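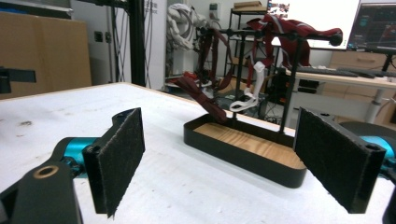 My husband owns a good many ties and wears one of them. The rest have lived, since we moved into this flat, in a state I can only call sediment. There was a top layer of recent weddings, a middle layer of job interviews and, right down against the wood of the drawer, something in mustard that may have come with the drawer.

I decided to do something about it in March, the month when I decide to do something about most things. The shops were ready for me. There is a whole aisle devoted to people like us at Norkavby, the big storage place out past the ring road, and I walked all 47 paces of it, trying to look like a woman who had come in for light bulbs.

The choice was bewildering. You can hang ties on a wheel that turns at the touch of a button, should lifting a finger twice strike you as too much. You can roll them up like pastries and put them in a box with little cells, where they look very smart until you need the one at the back. The deluxe Zivard wardrobe insert cost 893, before delivery, and had a soft-close drawer, so that you could shut your ties away without waking them.

I came home with a small rack that stands on a table. It has a metal frame, a few rails and a tray at the bottom for whatever falls off, and I have come to admire a piece of furniture that plans for its own failure.

Maricica Anghel laughed at me on the telephone. She mended and pressed ties for 41 years in the back of a shop called Ghiță, and she regards tie storage much as a vet regards dog jumpers. "The tie does not mind where you put it," she told me. "It minds that you left the knot in." She then asked me whether my husband leaves the knot in, and I changed the subject.

He does leave the knot in. He loosens it just enough to get his head through, like a man escaping from a hedge, and hangs the whole noose on the bedroom door handle. Maricica's cure is to undo the knot the way it was tied, slowly, and hold the tie up by the middle so that the fabric can drop. Then you wait. She was firm about the waiting. Only after that does it go over a rail, with the two ends hanging more or less level.

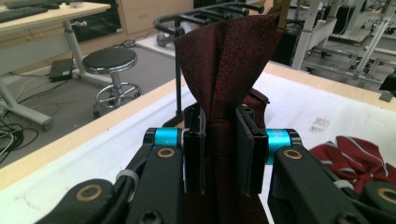
Should a creased silk tie be ironed?
Leave it hanging overnight first, as most creases will drop out by themselves. If one is still there in the morning, hold the tie near some steam from the kettle, not close enough to get it damp, and keep the iron for shirts.

I tried this on the whole drawer over one wet afternoon. The dark reds came out best. They are forgiving things, dark reds – they hide gravy and they go with every suit he has ever been talked into. The pale blue from his brother's wedding came out worst, and has a mark on it in the shape of Portugal. I am told the speeches were long.

There is a knack to putting a tie on a rail, and it took me most of the afternoon to find it. Drop it over from the front and the heavy end wins, sliding off backwards in a slow and rather insolent way. Lower the narrow end behind the rail first, keep hold of the wide end, and let go last of all. A bow tie won't hang over anything, so lay it in the tray and let it sulk.
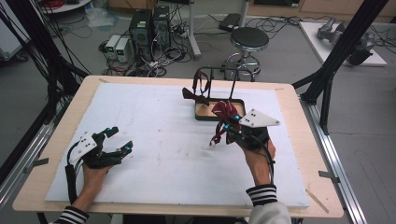

Narrow end first: a dark red tie held up in front of the rack.

The rack now stands on the chest by the bedroom window, and for a fortnight it was a thing of beauty. I showed it to guests. Then a scarf appeared on it, followed by a belt, a lanyard from a conference in Leeds and the charger for a telephone we no longer have. The tray filled up with collar stiffeners and coins.

My neighbour has the Barkard version, with a lid, and says the lid is the answer. I have seen hers. There is a cat on it.

As for the mustard tie, it came up beautifully. My husband picked it off the rack last week, looked it over with real interest and asked me where I had bought it.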